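Wooden Hairbrush Care: Frequently Asked Questions

These are the questions we get most at the Damville shop and by email. If yours isn't covered, write to us and Sutrisno Ismail will get back to you. He handles all the brush repairs and returns.

Can I wash a wooden paddle brush in the sink?
No. Don't soak it and don't hold it under the tap. Water gets in around the pins and the wood swells. Wipe it with a damp cloth instead and dry it right away with a towel.

How do I get the hair out?
Use a wide-tooth comb or the end of a pencil. Start at the edge nearest the handle and lift the hair toward the top of the head. Do this once a week if you have long hair. If you let it go for a month the hair packs down at the base of the pins and you will need small scissors to cut it free first.

There is gray lint between the pins. Is that normal?
Yes. It is dust, dead skin, towel fluff and leftover styling product. Put 2 drops of mild shampoo in a cup of warm water, dip an old toothbrush in it, shake off the extra and scrub between the rows. Wipe with a clean damp cloth after.

How should I dry it?
Pins down on a dry towel, overnight, away from the radiator. Do not use a hair dryer on it. Brushes with a rubber cushion have a small air hole in the pad, and water can sit inside if you dry them pins up.

Does the wood need oil?
The Kostmont brushes are sold oiled, not varnished, so yes, a little. Rub a few drops of jojoba or camellia oil into the back and handle with a soft cloth, leave it for an hour and buff off what is left. Two or three times a year is enough. Keep the oil off the cushion. The Gunawan brushes are lacquered and don't need any.

The grain feels rough after cleaning. Did I ruin it?
Probably not. Damp raises the grain on oiled wood. Let the brush dry completely, sand the rough spot lightly with very fine paper, going with the grain, and oil it again.

Can I use it on wet hair?
We don't recommend it. Towel your hair first and wait until it is no more than slightly damp. For detangling in the shower, use a plastic comb.

A pin came out. Can it be replaced?
On Kostmont brushes, usually. Send the brush in with the loose pin if you still have it. We charge $3 per pin plus return postage. If more than 11 are missing, a new brush costs less. We can't repin the Gunawan line or brushes from other shops.

Which way up should I put it down?
Either is fine for a minute or two. For storage, lay it on its back or hang it if the handle has a loop. Leaving it pins down all the time puts the weight of the head on the tips.

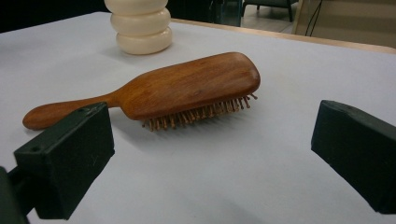 A wooden paddle brush resting back up. The pins along the lower edge are touching the tabletop.

Where is the best place to keep it?
A bedroom drawer or dresser. Bathrooms are hard on wood, especially small ones without a fan. If the bathroom is your only choice, keep the brush in a closed cabinet and not on the edge of the sink. The Uvness cotton bag is fine for travel. Don't put the brush in it damp.

Can two people share a brush?
You can, but clean it between users. If anyone in the house has head lice, put the brush away and use a plastic comb that can go in hot water until it has cleared up.

How long should one last?
With weekly cleaning, several years. Replace it when the handle cracks, when the cushion sinks and stays down, or when the pins feel scratchy on your scalp.

Do you ship repairs outside the country?
Not at the moment. Shipping is free on domestic orders over $100. Repairs are not counted toward that amount.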